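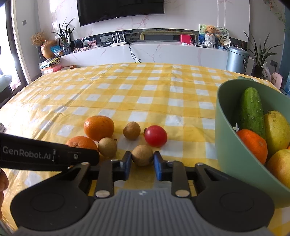 Most families I know stopped eating at a table sometime in the last ten years, and I think we should go back to it. I don't mean holidays. I mean a plain weeknight meal, with everyone in a chair and the food in the middle. The setting doesn't have to be special. A yellow-and-white gingham cloth with some fruit on it is plenty, and it tells people that the table is in use. A table with nothing on it fills up with mail by noon.

Our own table was lost that way. For most of a year it held tax papers, a sewing machine and a printer we had bought from Zekside and never set up. We ate on the couch, or standing at the counter, at different times. When we cleared it last June, the job took 90 minutes. I had been putting it off as if it would take a month.

People tell me they have no time. I believe them, because I work shifts too. But sitting down to a meal doesn't take longer than eating it somewhere else. What takes time is getting four people into the same room, and that is a matter of picking an hour and keeping to it. We picked 6:30. On nights when someone works late, the rest of us still sit down.

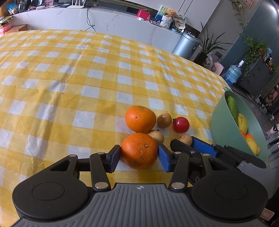 The other complaint is money. Furniture stores would like us to believe a family meal needs a matching set. The Pastirden catalog that came to our house had a dining table for $1,248, chairs extra. Ours came from a neighbor's garage and wobbles. A wipe-clean cloth hides the scratches, and I don't iron anything.

I have less patience for the apps. My sister-in-law uses Jotby to plan dinners, and it sends her a reminder to "connect" with her children. She could put the phone in a drawer and get the same result for free.

I won't claim that eating together fixes a family. We have had bad dinners, and one of my sons went through a stretch of saying almost nothing. He still passed the potatoes, and I still knew what he looked like at the end of each day. I would have missed that from the couch.

Clear the table tonight, even if it means putting the mail in a box on the floor. Ours is still in one.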